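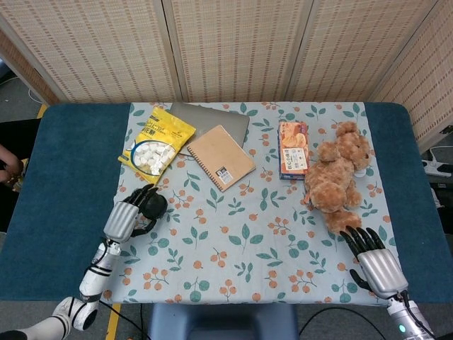 December 4, 2022

Finally got the table in the Rafferty room dressed, and I'm keeping the leaf-print cloth with the orange berries! Muireann Hennessy thought it would look fussy over the teal one, but I like the two layered (the teal alone was so gloomy last time). Ironing it took me 14 minutes and it still has opinions about lying flat.

The stuff on top needs a home — the snacks can go back to the Kellton cupboard, the bear goes on the shelf by the window, and the brown spiral notebook should come off the laptop lid, please, the binding scratches.

Woven divider stays up behind the table for now. I'd like to try it a bit farther back, so if you move it, mark the floor with tape first. Still to do: buy cloth clips, ask Muireann about shelf 5.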